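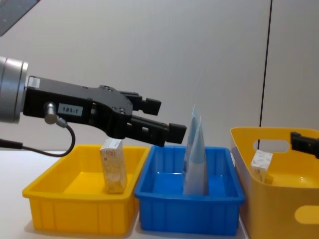
Dokton open day at Bindiswood: anyone else go?
Forum: Warehouse and packing > Automation

hunt_u
Posted 2020-03-21
Went along to the Dokton open day at the Bindiswood unit back in December and have been meaning to write it up ever since. Short version: two arms, some trays, a few small boxes and pouches, a lot of talk about the future of order picking. I left less convinced than when I went in.

The arms do move nicely, I'll give them that. But every item on that table was small, light and standing where a gripper could get at it. Our returns bench has never looked like that. When I asked what happens with a half-crushed carton under three others, I got a leaflet.

pickrate34
Were you in the morning group or the afternoon one? In the morning they ran it for 34 minutes and it dropped 7 items. I kept a tally on the back of the parking slip. The chap doing the talking said 3.

hunt_u
Afternoon. I didn't keep a tally, but I saw a pouch go on the floor and get put back by hand while he was pointing at the slides.

Ramanauskas_O
I think you're both being a bit hard on it. I run a small packing firm (Ramanauskas, we do pharmacy and cosmetics samples) and small boxes and pouches is exactly my stock. I don't need it to lift a crushed carton. I need it to take a pouch from one tray and put it in another all night without getting bored.

Pouches are the hard bit, by the way. They slump and they lean on each other. Two of them stood up together in a tray with the tops overlapping is a proper test for a two-finger gripper, because it has to take one and leave the other. A box on its own is easy.

hunt_u
Fair enough on the pouches. But somebody stood them up first. Yours come out of the carton standing up, do they?

Ramanauskas_O
No, they come out in a heap. Point taken. We'd want a feeder in front of it, and I haven't had a price for that.

bench_dace
That's where they get you. We had a trial of a Sulier cell at my last place and the arm was the cheap part. Then it was the feeder, then the guarding, then new trays as ours were the wrong height. 212 hours of setting up before it did a shift by itself, and I know the figure because I was the one signing the timesheets.

Did anyone ask about the trays at this one? Same colour every time? Same spot on the table?

hunt_u
I asked if I could slide one over by a hand's width and was told "perhaps later". Later did not come.

pickrate34
Someone in our group did get to move one. It was the blue tray, he turned it a little and the arm coped. It was slow and it had a second go at the pouch, but it got there. So I wouldn't say it was faked.

hunt_u
I didn't say faked. I said chosen. A white table, a plain wall behind, good even light and ribbed plastic trays lined up with their rims nearly touching. Ours are in a gangway next to a door that doesn't shut.

LigaP
Dace, was the 212 hours with their engineer there or just your own people?

bench_dace
Both. Their man for the first part, then us and a phone number.

LigaP
Thanks. We've been offered a trial on the same sort of terms and my manager came back from Bindiswood very keen. He says two arms means twice the work done. Is that what people saw?

pickrate34
Not in the morning. Most of the time one was waiting for the other to get out of the way. They share the table, so they have to.

Ramanauskas_O
I saw them both going at once for a decent stretch, one at each end. It depends what you give them to do. I'd still like one in for a month on my own stock before I write it off.

hunt_u
Then ask for that, and take your heap of pouches in with you. If they say yes I'll come and watch, and I'll say so on here if I was wrong.

LigaP
I'd come too if there's room. Could you ask them who pays for the feeder?

Ramanauskas_O
Will ring them and post what they say.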